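Two-arm fruit sorting table, shared workshop, Hadordale
Pre-run safety check, filled in before the February open evening
Checklist: Dadik sheet, version 3

The Dadik sheet was written for a single arm on a bench. I have used it anyway, and said so where it doesn't fit.

1. Frame and mounts
Frame bolts tight: PASS
Arm bases tight: PASS
Comment: Checked with a wrench. The previous sheet says "looks solid", and I would like that phrase retired.

2. Cables
Arm cables clear of joints through full travel: PASS WITH COMMENT
Floor cables covered or taped: FAIL
Comment: Yellow and gray cables lie in a tangle at the left side of the table, with a white box in the middle of them. This was "to be tidied" last time too.
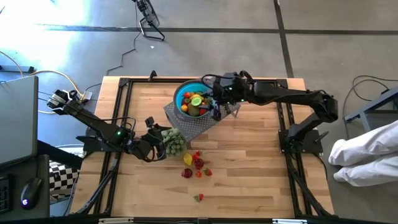 3. Keep-out area
Floor marked: FAIL
Everyone outside it while arms are powered: FAIL
Comment: The rule is 30 inches from the frame. It is a rule on paper only – there is no tape. Sitting on the floor next to the table counts as inside. Being below the tabletop does not make anyone safer, and it puts the stop button out of reach.

4. Emergency stop
Stops both arms: PASS, 7 presses out of 7
Comment: Tested at slow speed only. I don't accept that as proof for full speed. Retest.

5. Arm-to-arm collision
Software limit set: CLAIMED
Comment: The Uzor controller reports the limit as active. It reported the same thing with the limit file missing (log entry 1031). Until somebody shows me one arm refusing to enter the other's space, treat this as not fitted.

6. Grippers
Finger fasteners tight: PASS
Grip force set to low: PASS
Comment: The Dundton group says low is "finger safe". Safe for whose fingers? No reading was attached. Hands out of the gap.

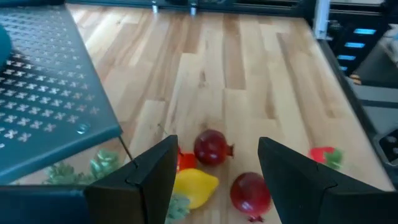

Item 6: gripper open over the fruit, perforated panel at upper left.

7. Work surface
Only task items on the table: PASS
Tray seated square: FAIL
Comment: The tray gets knocked crooked and the program carries on as if it hadn't. Clamp it or mark its corners.

Result: NOT CLEARED for visitors. Slow speed only, one person at the stop. Items 2, 3, 5 and 7 to be fixed and shown working, item 4 retested.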